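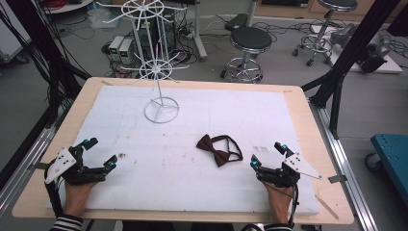

Gillix: progress report to the Stetell small projects fund

Prepared by Poonam Tyagi, for Nives Bortolotti
Saturday, October 6, 2018

Dear Nives,

First of all, thank you for being so patient with the form. I know this was supposed to fit on two sides of paper, and I did try, but you asked me in the spring to write these the way I talk, so you have only yourself to blame for the length. The short version for your meeting is that the work table is in use, the hand-worn grippers are both running, the recordings have begun to add up, and the arm itself is behind where I said it would be. I'll go through each of those properly, and the money is near the end.

The table and what's on it

When I last wrote we were still working on a borrowed bench at Huamán and clearing everything away at night, which cost us the first half hour of every session and most of Brayan's good temper. We now have our own corner of the workshop. The table has a big white foam board laid over the wooden top, with a light pencil grid on it so that we can put things back in the same place from one run to the next. It has picked up its share of smudges already. I had meant to replace it once it got dirty, but Jhosep talked me out of it (people's tables at home aren't spotless either), so the board stays until it's torn.

Metal rails run along both sides of the table. They took longer than anything else on the list. We cut one pair too short, and then the corner brackets we had ordered from Novlow were for a different width of rail, and by the time the right ones came I'd had to give up two weekends. I'm glad we did it properly all the same. You can lean on it now without everything shifting!

The job we're teaching is the one in the application: pick up a small piece of clothing and hang it on a rack. For the rack we settled on the white wire stand with the wheels of hooks on a center pole, like the ones shops put scarves and belts on. The dark brown bow tie has been the main thing we hang this past month. It looked like an easy place to start. It has turned into quite a nuisance, with a stiff part in the middle and a floppy strap that goes wherever it likes, and I've grown rather fond of it.

The grippers

Each of us wears a gripper on the back of each hand and does the job with the gripper fingers in place of our own. The idea, as you'll remember, is that the arm later copies the motion, so the person has to work under the same limits the arm will have. Cristian Alvarado did nearly all of the printing and fitting. The angular white plates on the outer sides are his third design, and the first that doesn't dig into my wrist after ten minutes. He also moved the cable so that it runs down along the wrist, where it snags less on a sleeve. It does still snag. If you visit, wear short sleeves.

We've tried several surfaces for the fingers that do the holding. Bare plastic let the strap slide. A rubbery sheet held it so well that it wouldn't let go over the hook, and we'd end up shaking the poor thing off like a wet cat. The fuzzy black pads are the best compromise we've found, and they cost next to nothing. Brayan keeps a bag of spares by the keyboard at home and cuts new ones in the evenings. I'd like to try something between the two before the end of the winter, though I haven't asked for money for it and I'm not asking now.

The recordings

So far we have recorded 146 hangs from start to finish and kept 141 of them. The ones we threw out were mostly lost to a loose connector, which dropped the signal from the right hand partway through, and Jhosep has since put a clip on it. We keep the clumsy ones on purpose. If somebody fumbles the strap and picks it up again, that's useful, and Cristian has a whole folder he calls "recoveries" that he looks after like a stamp collection.

The application promised 1,000 by the end of the project. I won't pretend we're close. What I can say is that the pace is much better than it was. The first month we managed a handful in an evening, and most of that evening went to plugging things in. Now two people can come in after supper, start up, and be recording by the time the kettle's done. If we can hold to two evenings a week and one longer weekend session, I believe we'll get there, and if we look like falling short I'll tell you early.

One change of plan that I should put in writing: we're going to spend longer on the bow tie than I had scheduled before we bring in socks and scarves. Jhosep feels strongly about this, and after some grumbling I've come around to his side. Mixing things too soon would leave us not knowing which of them had caused the trouble. 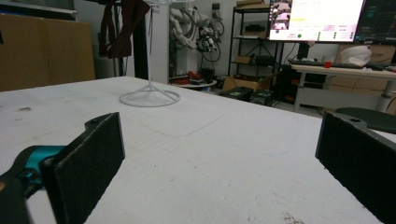

When will the arm hang something up without a person guiding it?

We're aiming for February. Before then the fingers on the arm have to match the ones we record with, and the software has to be taught to stop when it loses hold of the cloth, which at present it doesn't do reliably enough for me to stand next to it. I'd prefer to bring you a slow arm that stops when it should.

Where we're behind

The arm, then. I told you it would be making its first practice reaches over the summer, and it has made some, but only with empty fingers and with one of us standing by the switch. The trouble was the cables. Every time the arm turned past a certain point they pulled tight, and one day they pulled a plug right out. Brayan has rerouted them with more slack, and they loop around the arm in a way that looks untidy and works much better. We lost about three weeks to it, all told.

I also underestimated how much tidying up the computer side would need. The recording screen was written by Cristian in a hurry and only Cristian could read it. He has been reworking it so that the rest of us can tell at a glance whether each signal is coming in, and he's promised me written instructions. I have the first page. It's a good page.

The floor is my own failure. There are far too many cables on it, and I've tripped on them more than anyone. A cover strip is on order, and the workshop has asked us, very kindly, to have it down before the open evening.

The money

The award was 3,000 dollars and we have stayed inside it. The biggest share went on the parts for the grippers, then the rails and brackets, then cables and connectors, which I'd budgeted for far too lightly. Novlow took back the wrong brackets and charged us only the postage. Nothing has been spent on wages or travel. I'd like your permission to move what was set aside for a second rack over to spare cables and pads, as one rack is plenty for now. The receipts are in the shared folder, sorted by month, and I've put a note beside the two that are faded.

What we'd like from you

Mainly an answer on that small change to the budget. Beyond that, you mentioned that another group you support was working with soft materials, and if they'd be willing to have a phone call I would love to hear how they deal with straps and loops. Jhosep has a list of questions ready and would probably keep them on the line all afternoon, so do warn them.

You're welcome at the workshop any time, and on a recording evening you could have a go yourself. Everyone drops the tie the first few times. Cristian has offered to bring his mother's almond cake if we know a day ahead that you're coming.

With warm thanks from all four of us,

Poonam Tyagi
for the Gillix group, Huamán workshop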